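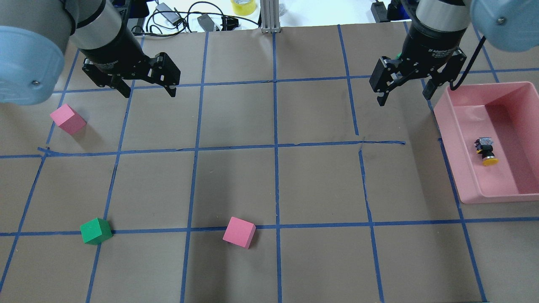

Painter's tape

Painter's tape is a kind of masking tape with a paper backing and a gentle adhesive, made to be pressed onto a surface for a while and then peeled away again without leaving much behind. It is most often blue, though green, yellow and purple kinds are sold as well, and it turns up in a great many places where no paint is being used at all.

Backing and adhesive

The backing is usually crepe paper, whose tiny wrinkles let the tape stretch a little and follow a gentle curve. The adhesive is weaker than that of ordinary masking tape, and this is what makes it so forgiving – a strip that has gone down crooked can generally be lifted and laid again. Tape left in strong sunlight tends to grow brittle, and it may then tear into small, stubborn pieces that test anyone's patience.

Use in painting

Painters run it along trim, window glass and ceilings to get a clean edge. The edge is pressed down firmly with a putty knife or a fingernail, and the tape is pulled back slowly at a low angle, many painters preferring to do this while the paint is still a little soft.

Marking and layout

Because it comes up so easily, the tape is also a great favorite for temporary lines. Stage crews mark the places of furniture with it, teachers lay out floor games, and quilters and model makers rule their tables into squares. Brown kraft paper makes a pleasant base for such a grid, as the blue shows up well against it and the whole sheet can be rolled up afterward. 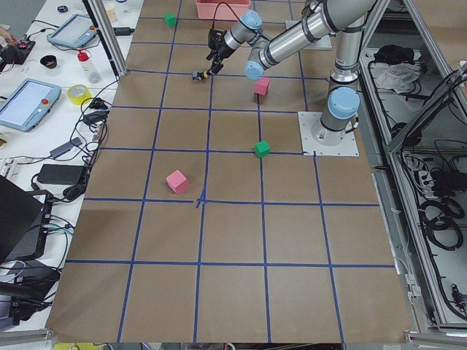 Storage

Rolls keep best lying flat in a cool, dry drawer, preferably in a closed bag, so that dust does not gather on the sticky edges.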